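Juveck Tabletop Set

README, last touched 6th December by Minttu Ahonen

What you are getting

Juveck is a set of 286 teleoperated episodes of a two-finger gripper tidying a table. Most of it is picking things up and putting them in other things. If you were hoping for a robot that cooks, please see the Bradmont set, which has a much nicer logo and a much longer license.

Each episode is one folder holding the wrist video, the joint log, the gripper opening and a text file with the instruction given to the operator. Instructions were typed by whoever was sitting there, so "put the lid thing in the basket" and "place the disc into the container" can mean the same job. We left them alone. People who want tidy language can run their own cleanup and discover how much they enjoy it.

How it was collected

Přemysl Sokol drove nearly all of the October episodes. I drove the rest, and you can tell, because mine are slower and the gripper hesitates over everything like a shopper reading labels. There are 2 operators in total, marked a and b in the metadata. We will let you work out which is which.

Objects were put down by hand before each episode, with no grid and no measuring. We tried a printed placement chart for one morning. It was very rigorous and we produced almost nothing.

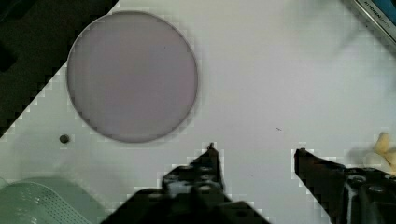 Wrist view, gripper open, pale lavender disc on the table to the upper left.

Thin flat objects are the hard part of this set and the main reason to download it. Discs, lids and anything else that lies flush with the table offer the fingers very little to hold. The operators had two habits for dealing with them: slide the thing to the table edge and pinch the overhang, or press one fingertip on the rim and hope. Both are in the data. The field "strategy" says "edge" or "hope", and yes, those are the real values, so please don't write in to report them.

Soft and crumpled items turn up too. They are easier to grab and harder to let go of. Expect several episodes where the release takes longer than the pick.

What is in the wrist view

Quite a lot besides the target. Neighboring objects poke in at the borders, the floor shows past the tabletop in some views, and the fingers take up a good share of the bottom of the picture. There are crumbs. There are small dark marks on the table that a detector will happily call objects if you let it. Přemysl's first baseline spent a whole evening trying to pick up a dot.

We do not mask the gripper. Väisänen, our loader script, has a flag for it (--hide-fingers), but the mask was drawn for the older finger mounts and will leave you with a pair of ghosts.

Compression is on the heavy side. Diagonal edges go blocky where dark meets light, and pale objects on a pale table lose what little contrast they had. The raw video no longer exists. There was a disk, and there was a decision about the disk, and I would like to move on.

Labels

118 episodes have hand-checked grasp labels: first contact, closed, lifted, released. The others carry only a success flag set by the operator at the end of the run. Operator b is generous. A disc that ends up leaning on the rim of a container counts as "in" for b and as "out" for a, so filter by operator before you compare anything.

Known problems

- Timestamps on the gripper log run behind the video in the early episodes. The loader corrects this unless you pass --raw.
- A handful of instructions are in Czech, and one is a grocery list. It has been kept for completeness.
- Failed attempts are included and are not marked in the folder name. Look at the flag.
- Don't split train and test at random. Neighboring episodes often share the same layout with one item nudged. Use the split file.

Getting it

Ask for access through the Trerkis project page and unpack into an empty folder. The loader creates its index on first run and says nothing while it does so -- leave it be.

Corrections are welcome, especially to the labels. Send the episode number and the field, and say which operator you think was wrong.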